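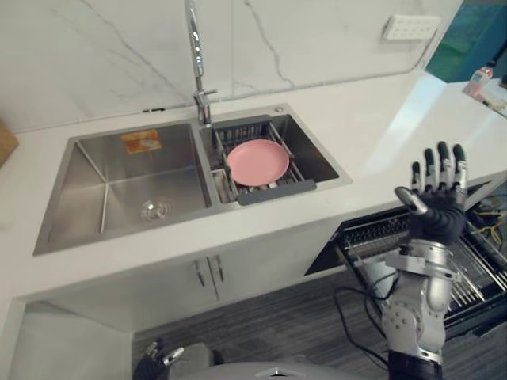 Slide 1. The sink, the pink plate and the open dishwasher, seen from the robot's head camera.

Okay, leave this one up while people find seats. Say hi. Say my name slowly, the mic in this room eats the first word.

Start with the plate. One plate, on the rack, in the small basin. The job is to pick it up and put it in the dishwasher, which is open and waiting right there on the right. I want everybody to stare at that plate for a second, because this whole talk is really about what it costs to get a plate from there to there, and how badly I guessed when I wrote my first budget for it.

(Pause. Let them look. Drink some water.)

Who I am, quick version. I do the planning and purchasing for Hirnido. We build the software side of household robots, and I'm the one who gets the message that says "can we buy another hand." I'm not an engineer. I came over from buying kitchen gear for restaurants, so I know a lot about dishwashers and I've had to learn about wrists. If you came for control theory, Fikri Sopacua is on right after lunch and he's wonderful. Stay for both!

Slide 2. The first budget.

This is the spreadsheet I turned in when we started the kitchen project. It had 5 lines on it. Robot, hands, kitchen, computer, travel. I was so proud of it. Everything added up, and the colors matched the company colors.

Read the lines out loud. Let them laugh at "kitchen."

What I'd done was budget for things. Stuff that comes in a box with a packing slip. The robot was most of the total, so I spent most of my time on the robot, called all the references, fought over the payment schedule, got a nice little discount from Stomari for paying the deposit early. Meanwhile the line that hurt us was "kitchen," and I'd given that one maybe a coffee break.

Slide 3. Go back to the picture for a minute.

(The slide is in there twice, just click forward, don't go hunting backwards like last time.)

Look at it the way a buyer would. There's a robot, sure, you can see the hand. But there's also a double sink with a pull-down faucet, a countertop, a marble backsplash, a cabinet, a dishwasher, a floor. Somebody has to pay for every bit of that, or rent it, or get permission to stand in it. There's cable down low by the dishwasher and more wires over at the edge. When you plan a robot purchase you've got to plan the room it works in at the same time, on the same sheet, with the same person nagging about both.

We used to keep them apart. Robot money came out of equipment and room money came out of facilities. So the robot showed up in June and the room had plumbing plans. I had a very expensive machine standing in a hallway with a blanket over it, and every month it stood there was a month off the warranty. That's the first thing I'd love for you to write down: the warranty clock starts at delivery. Ask for it to start at commissioning. Some sellers say yes right away! You just have to ask before you sign, since after that they've got no reason to be nice.

Slide 4. Hands.

I love talking about hands. Skip ahead if we're running long, but try not to.

The one in the picture has four fingers and a thumb, and it looks a lot like ours do. If you're going to budget for hands like that, please don't put them under the robot as if they were part of the same thing. Give them their own line. Treat them the way a restaurant treats knives or a truck fleet treats tires. They touch everything. They get bumped on the basin wall and the edge of the rack and the faucet, and the arm behind them is just fine while a fingertip is out for repair.

So on our second budget I had the hands as a pair plus 2 spares, one for each side. Left and right aren't the same part, and yes, I did once order two rights. We all survived. Also ask what a repair means. With our supplier, Tambunan, a repair meant shipping the entire hand back, even for one joint, and the turnaround was 18 working days. That's a month of somebody's project if you don't have the spare sitting in a drawer. We pushed for a kit so we could swap fingers ourselves, and they sold us one, and it's the best money on the sheet.

Ask for a show of hands here: who keeps spares on site? (Ha. Show of hands. Don't point out the joke, last time I pointed it out.)

Slide 5. The boring list.

These are things that were on no quote from anybody, and we ended up paying for all of them:

Plates. We buy open stock, never sets, so we can replace a single one.
Dish racks. Adjustable ones, a few different models, because every home has a different one.
Cable covers and ties.
A second circuit for the charger. The electrician had a six-week wait.
Insurance for water near electronics. Call your broker early, they will have questions and the questions will be weird.
Shipping crate storage. Keep the crate! You need it for returns, and it's the size of a closet.
A person's time to put the kitchen back the way it was after each run.

Talk about that last one, it matters most. Resetting takes a person. Plate back on the rack, racks where they started, check the floor, go again. In our first plan I had that at zero hours. Zero! I figured whoever was running the robot would sort of do it. They did, and so they got half as much done as I'd promised upstairs, and I had to go explain that.

Now we budget reset time as its own labor line, and I price it before I price the robot. If you can't afford the resets then you can't afford the robot, or at least you can't afford to use it, and it goes back in the hallway with the blanket.

Slide 6. Rent, buy or share.

We did all three so I've got opinions.

Renting is great for finding out what you need. We rented first from Nillent and the rental folks taught me more than any sales deck did. The monthly price looked awful next to the purchase price, until I put in the training, the loaner unit when ours was down, and the fact that I could send the thing back. Read the part about kitchens, though. Our first rental agreement had a line about "dry indoor environments" and I had to call and say, so, how do you feel about sinks.

Buying makes sense once the work is steady. My own rule is that I won't buy until we've used the rented one for at least 80 hours of real tasks, hours with a plate in them, not demo hours and not setup. We had one team ask for a purchase with a big number on the form, and it was mostly charging time.

Sharing is hard. We share one robot between two teams and the calendar is a blood sport. If you go that way, put money in for moving it back and forth and getting it set up again each time. Everybody thinks moving day is free.

Slide 7. What I ask for now.

When a team comes to me wanting equipment, I make them bring a picture. One single picture of the task at the start, taken from where the robot will be. Like the sink one. Then we sit down and go over it with the sheet open and I ask about everything in it. Who owns that dishwasher? Is it plumbed in? Where do the cables go? What happens when the plate drops? Who picks up the pieces, and is there another plate?

It takes an hour and people grumble, and then halfway through somebody says "oh, wait, the outlet," and we've saved a month. I wish I had a fancier tool to sell you. It's a picture and a spreadsheet and being a little annoying.

(If there's time: the dishwasher return story. Keep it under three minutes. Leave out the part about the delivery guy's van.)

Slide 8. The sheet.

Leave the link up. The template is free, change anything you like. The tabs are room, robot, hands, people, consumables, and one called "later" where I put the stuff teams swear they won't need. Most of "later" ends up on "robot" by the second quarter.

Questions. Repeat the question into the mic before answering it. If somebody asks for our exact totals I can't share those, but I'm happy to talk about shares of the budget, and I can say the room and the people together came to more than the machine did.

If it goes quiet, ask Fikri to tell them how many plates we've been through. He has a list.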